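Workshop Tips: Looking After a Small Club or Shop Website

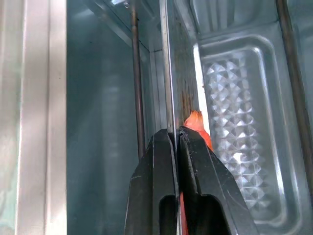 The Tondlow Workshop Network asks each member workshop to keep its own web pages in good order. The following advice was revised by Setsuko Okabe and Daichi Amano and replaces the sheet issued in March.

Before any change
Take a full copy of the site, including the database, and store it on a separate drive. Label the copy with the date and the name of the person who made it. Copies kept only on the web host's own server do not count as a backup.

Passwords
Each editor must have a separate login. Shared logins should be closed, and the accounts of former members removed within 4 weeks of their leaving. A written record of the main password may be held in a sealed envelope in the workshop safe.

Photographs
Large files are the usual cause of slow pages. Reduce photographs before uploading them — the Plolthorpe workshop cut its gallery from 207 files to 63 and had no complaints from visitors.

Contact forms
Send a test message through every form once a month. Check the junk folder as well as the inbox, and correct the receiving address when the duty member changes.

Old pages
Opening hours, prices and course dates should appear on one page only. Other pages should link to it.

Questions may be sent to Yuto Fukuda at the Tondlow office. Workshops wishing to move to the shared host should apply by 29th September.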